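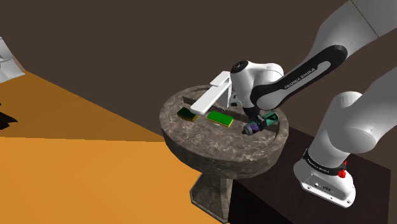 Page last changed: November 21, 2025
Posted by Kalliopi Vidmar

Evening all, a bit of news from the Brirkeck robotics club, and I'm afraid it runs to a few posts — put the kettle on.

Our simulated Franka arm has got as far as the bathroom! The task is called Homell and the idea is simple enough: pick up the canister lying in the basin, leave the two sponges where they are, and don't clout the tap on the way out.

The students built the sink themselves and I'm ever so fond of the marbled stone. The orange floor was put to a vote (I lost, and I've grown to like it).

Picking up something round that's lying on its side is harder than it sounds, so we're giving the arm 3000 practice tries, each with the canister turned a little differently. Almost 40 of those are in so far, so please be patient with us.

Next up is the grip itself. The Kandard group want to come in from straight above, the Bahrami group would like to tilt the wrist first, and both have made their case very nicely. We'll try the two side by side and I'll post how they get on.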